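Chapter 6
Gathering Demonstrations

6.1 What a demonstration contains

Chapter 5 treated the policy as a function to be fitted. It said little about where the training pairs come from. In manipulation work they come mainly from demonstrations: a person drives the robot through a task while the software records joint positions, hand commands and camera images at fixed intervals. One complete attempt, from the starting posture to the end of the task, is called an episode.

An episode is useful only if its parts agree in time. If the images lag behind the joint readings, the policy learns to close the hand too early or too late, and no amount of further data will correct the fault. Clock offsets should be measured before the first session and again whenever a cable or camera is changed.

6.2 How many, and how varied

Beginners tend to ask for a number. Kartini Pillai's study on the Csonka arm compared two sets for a single pick-up task. The first held 300 episodes recorded with the object in one marked position. The second held 100 episodes spread over 24 positions. The policy trained on the second set did better on positions absent from both. Its failures were mostly at the far edge of the table, where the operators had placed few objects.

Variation must therefore be planned. The usual factors are object position, object type, lighting, and the other items on the table. The last is often neglected. A policy trained on a bare surface may fail when a second object of similar colour is present. The session plan should list which factors change between episodes and which are held fixed. 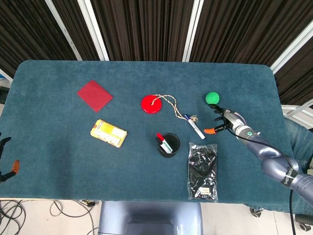

Figure 6.1 Tabletop with mixed objects. The right hand is open beneath the green ball; a cup holding a marker and a clear plastic bag also lie within the camera's view.

6.3 Operators and rejected episodes

Operators differ in speed and in the path they choose. Tassanee Thammasiri's protocol, used in the Jiltamside exercises at the end of this chapter, has each operator record 19 practice episodes, which are discarded. Later episodes are marked as accepted, failed or faulty. A failed episode is one in which the task was not completed; a faulty one has missing or damaged data. The two must be stored separately, as failed episodes can be used to train a success detector (Section 6.5), while faulty ones have no further use.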